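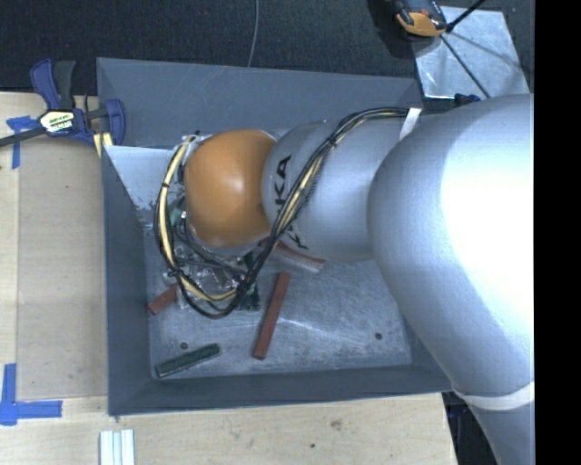 Making an EPUB cookbook from a long text file: recipe index and page breaks

Posted by Fouzia Bajwa, September 2019

I'm putting together a regional cooking guide as an ebook. The source is one long text document with 100 recipes, split into chapters by type of dish (flatbreads, lentils, rice, pickles and so on). I convert it to EPUB with Geveck, then check the result in the Tolar reader on a tablet and on an older e-ink device.

Two things are wrong.

First, the ingredient lists split across screens. On the tablet it's tolerable. On the e-ink device the last two or three ingredients often land on the next screen, along with the first step of the method. I tried adding blank lines before each recipe title to push it down. That works at one font size and fails at every other.

Second, the index. In the print draft I have an index by ingredient with page numbers. After conversion the page numbers are still there as plain text, and they mean nothing. Tamarind, for instance, points to 4 pages that don't exist in the EPUB.

Is there a setting in Geveck for either of these, or do I have to edit the files by hand? I can follow basic CSS but I don't write it from scratch.

Dorkama

Take out all the blank lines first. An EPUB reflows, so the position of any line depends on the screen, the font and the margins the reader has picked. Spacing with empty paragraphs will break for most people, and some reading apps drop empty paragraphs altogether.

For the recipe titles, give every title the same heading style in the source document. Use Heading 1 for chapters and Heading 2 for recipes. Then in the stylesheet set page-break-before: always on h2. Each recipe then starts on a fresh screen.

For the ingredient lists, set page-break-inside: avoid on the list. Two limits apply:

The rule is a request. Older e-ink devices often ignore it.

If the list is longer than one screen, it will split whatever you do. A list with 30 lines at a large font size can't fit. Break long lists into parts with a short subheading (for the dough, for the filling) so that a split at least comes at a sensible point.

Also set page-break-after: avoid on any subheading, or you'll get "For the filling" alone at the bottom of a screen.

The index is a separate job. Page numbers have to go. Each entry should be a link to an anchor on the recipe title, with the recipe name as the link text:

Tamarind: sour lentils, eggplant in tamarind, date chutney, rice with peanuts

If the index in your source was made with index marks, check the export options for something that turns marks into anchors. If it was typed by hand, you'll be adding the links by hand. It took me two evenings for a book of roughly the same size as yours. Keep the anchor names short and with no spaces. Don't use accented letters in them either.

Run the finished file through an EPUB validator before you look at it on a device. A broken anchor shows up there with a line number, and it's much faster than tapping every link.

Gilani

I'd just drop the index. Every reader app has search. I put out a 10 recipe booklet with no index and had no complaints.

Fouzia Bajwa

Thanks, Dorkama. Heading styles and the h2 rule fixed the titles on both devices. The ingredient lists now hold together on the tablet. The e-ink device still splits them, so I've shortened the longest ones.

Gilani, search doesn't help much here. Several ingredients go by two names in the book, and searching "gram flour" misses the recipes that say "besan". I'm keeping the index and adding cross-references under the second name. The typed entries are being linked one at a time, and I've got as far as the letter F.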